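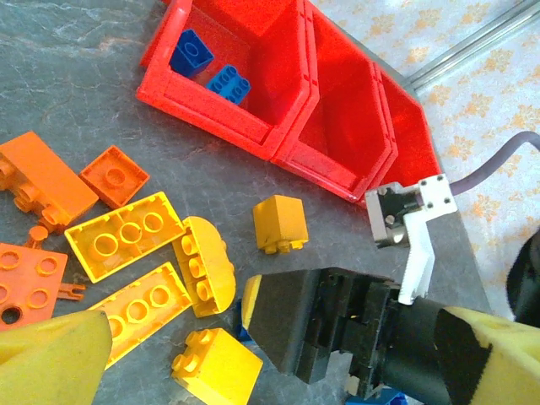
Sorting by color or by part? Settle a family argument please
Forum: Storage, Sorting and Small Spaces

mapleporch
Posted in August
Hello all, longtime reader and finally making an account! We have been a brick household for going on eleven years now, starting with one hand-me-down tub from my sister, and it has gotten to the point where I can't vacuum the den without hearing that awful rattle. My oldest has moved on to other things but the younger two (and, if I'm being truthful, my husband) are still building most evenings after supper.
So I have cleared a wall and I'm ready to sort the whole lot properly. I'm for sorting by color, because it looks so pretty and the kids can put things away without asking me. My husband says by part, and he says it with a great deal of feeling. We've agreed to abide by whatever you folks say, within reason. I have 600 dollars put aside for drawers and shelving, and I was looking at the Clutiler stacking units. What would you do?

gearbox_granny
Your husband is right, dear, and I'm sorry to be the one to say so. I sorted by color for two whole winters. It is lovely to look at and perfectly miserable to build from. Try finding one small black hinge in a drawer of black everything, under a lamp, with my eyes. Your eye picks out a color from a mixed pile right away, but it won't pick out a shape from a pile that is all one color. I redid the lot by part and I've never looked back.

tidewater_tom
Going to disagree with granny a bit, and with all affection, as she helped me a lot when I was new on here. It depends on who's building! If you follow instructions, then yes, by part, no question. But my kids build whatever comes into their heads, and what they shout across the room is "I need more green." They have never once shouted for a two by three plate. We have seven tubs by color on the low shelf and the fiddly stuff (wheels, hinges, windows, little people) in drawers above, and cleanup takes us ten minutes before bath time. If I asked them to sort by part I'd be doing it myself at midnight.

gearbox_granny
Tom, you have young ones and I grant you that. Ask me again when they are twelve and crying over a missing hinge.

tidewater_tom
Ha! Fair enough. I'll report back.

oddsandstuds
I've been through four systems and I keep a spreadsheet, so take this from someone who has perhaps thought about it too much. Start coarse. Don't buy a single drawer until you've sorted into big groups: bricks, plates, slopes, round things, things with holes, and everything else. Put those in whatever you have, shoeboxes or ice cream pails. Build from them for a month or so, and when you notice you're digging too long in one box, split that box. My first try I labeled 200 little drawers in one weekend and a good half of them stayed nearly empty while the plates overflowed onto the carpet.
On the Clutiler units, I had them and they're fine, but the small drawers come all the way out if you pull with any enthusiasm, and then you're on your knees picking up tiles. The Gutenari ones have a stop at the back. They cost a bit more and the gray is a little dreary, but my knees are grateful.

brick_by_brook
I'll stick up for the Clutiler drawers! Mine have been on the wall six years and I've only dumped one, and that was the cat. If the price matters I wouldn't steer anyone off them.
Open-front bins are worth a look as well. They're so much nicer for little hands than a drawer, you just reach in and grab. They do collect dust, I'll admit, and I go over mine with a soft paintbrush when the light shows it up.

oddsandstuds
The cat is not a fair test of any drawer, I'll give you that one. I still say the stop is worth paying for.

mapleporch
Oh my, thank you all. I read the whole thread out loud at the table and my husband was unbearable by granny's second sentence. I think we'll do the pails first like oddsandstuds says, and let the little ones keep two tubs by color on the bottom shelf. One more question while I have you: do you wash secondhand bricks before you mix them in? I have a big bag from a church sale and it smells like somebody's basement.

gearbox_granny
Always. Lukewarm water, a drop of dish soap, a mesh bag, and spread them on towels overnight. Nothing with stickers or a motor in it goes in the water.

tidewater_tom
Same here, but I give them two nights on the towels. The hollow ones hold water like you wouldn't believe.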